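The Soup Swap, Year Two

By Soledad Zepeda
2019-04-27
5 min read

I wasn't sure we'd do it again. The first soup swap, last March, was so cold and so badly planned (entirely my planning) that I came home with four quarts of the same lentil and a burn on my wrist. But people kept asking me about it, at the library and in the line at the pharmacy, and Citlali Ayala had already bought the jars. So we did it again, and oh, I am glad.

If you've never been to one, everybody cooks one big pot at home, ladles it into quart jars, and carries them over. Then you go around the room picking, one jar at a time, until they're gone. You leave with as many as you brought, and your freezer is set for weeks. We had 13 cooks this year, which filled my dining room and a good part of the hall.

Harish Subramaniam made his mother's rasam, thin and peppery and so good that it went in the first round, every last jar. He'd told me beforehand that he was worried it would look plain next to the chowders! I have asked him for the recipe twice now. He says it's mostly a matter of the tamarind and of not walking away from the stove, and I'm afraid I am a person who walks away from the stove.

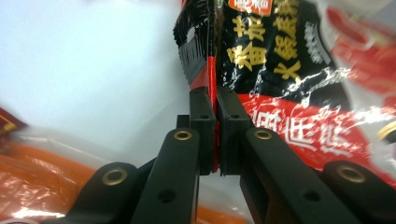
Montserrat Carrillo brought a potato and poblano soup that she has been fiddling with since the fall, and she finally settled on roasting the peppers a good deal darker than she used to. I think she's right. It had that smoky, almost sweet taste, and I ate mine standing up the next morning, cold, before I'd even had coffee.

My own was a chicken and hominy, and I'll admit I underdid the salt. When you're seasoning a pot that size you keep adding and tasting until your tongue gives up, and then you stop too soon. Adel Kabbaj very kindly said it left room for lime, and then he went and squeezed half a lime into his bowl, and it was better. So if you have one of my jars, please use lime.

A few things for next time. Label the lids and the jars both, because lids wander. Leave an inch at the top if you're freezing. And I need a second ladle, as mine went home with somebody and hasn't been seen since. It has a blue handle. If it's in your drawer, just leave it on the porch, no questions asked.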